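Dusuvell to Move Repair and Parts Service to New Building in Grurnutside

GRURNUTSIDE, 19 June 2026 — Dusuvell, which sells and repairs home sewing machines, will move its repair and parts service into a larger building on the east side of Grurnutside this fall. The company will also begin taking in sergers and embroidery machines for repair, two types of work it has sent to outside shops until now.

The new space replaces the two rooms behind the Dusuvell store on Seo Street, where the repair service has been since it opened. The store will stay where it is and keep its current hours. Customers will be able to drop off and pick up machines at either address.

Dusuvell repaired 1,462 machines last year. Of those, 894 came from customers in Grurnutside and the towns next to it. The rest were shipped in or brought by fabric stores that collect machines for their own customers. Most of the work was cleaning, timing adjustment, belt replacement and tension repair.

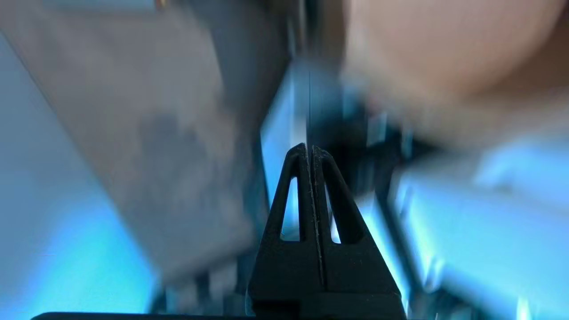
Inside the new Dusuvell building in Grurnutside.

The longest waits in the past two years have been for parts. Many of the machines brought to Dusuvell are more than 20 years old, and the makers no longer supply gears, bobbin cases or foot controls for them. The company buys broken machines, takes them apart and keeps the usable pieces. Those pieces are now stored in three different places, and a search for one part can take most of a morning.

In the new building, all used parts will be kept together and listed by machine model. The list will be posted on the Dusuvell website and updated once a week. Customers who do their own repairs can order from it directly. Independent repair shops may also order, at the same price, with a limit of two of any one part per order. The limit does not apply to needles, belts, bulbs or screws.

Sorting began in February and is not finished. So far 749 bobbin cases have been checked, cleaned and labeled. Gears will be next, followed by foot controls and power cords. Foot controls take longer because each one has to be tested under load before it can be sold.

Along with the move, Dusuvell is changing how it prices repairs. A basic service will have one flat price for all mechanical machines and a second flat price for electronic machines. The basic service includes cleaning, oiling, a timing check, a tension check and a stitch test on two weights of fabric. Anything beyond that will be quoted before work starts. Customers who turn down a quote will pay only for the inspection, and the inspection fee will be taken off the bill if they change their minds within 60 days.

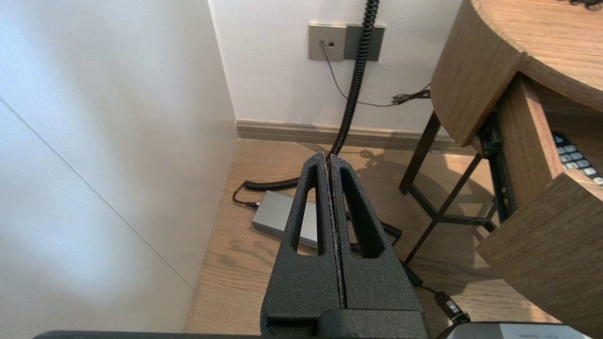
Sergers and embroidery machines will be priced separately. Dusuvell will take sergers from the first day of the new service. Embroidery machines will follow later, once the needed software and test hoops are in place. Machines already sent to outside shops will be finished there and returned through the Seo Street store as usual.

The company will also continue Baltura, its loan program for people whose machines are in the shop. Baltura lends out basic straight-stitch and zigzag machines at no charge for up to three weeks. It has 9 machines at present, and there is often a waiting list before the holidays and again in late spring, when customers are sewing for proms and graduations. Dusuvell plans to add to the program with rebuilt machines from its own stock. Loan machines must be returned with their foot control, power cord and accessory box. A refundable deposit is required.

The repair service will close for a short period during the move. Dates will be posted at the store and on the website at least four weeks ahead. No machines will be taken in during the last week before the closing, and customers with finished machines are asked to pick them up before then. Machines that are not picked up will be moved to the new building and held there at no extra cost.

Parking at the new address is free and the entrance is at street level. A covered drop-off area is next to the door — helpful for customers with cabinet machines, which should be brought in with the head removed if possible. Dusuvell does not repair cabinets, but it can replace hinges and lift springs.

About Dusuvell
Dusuvell sells new and rebuilt sewing machines, parts and supplies, and repairs most makes of home machines. It does not service industrial machines. Its store is on Seo Street in Grurnutside.

Media contact
Dusuvell Press Office, Seo Street, Grurnutside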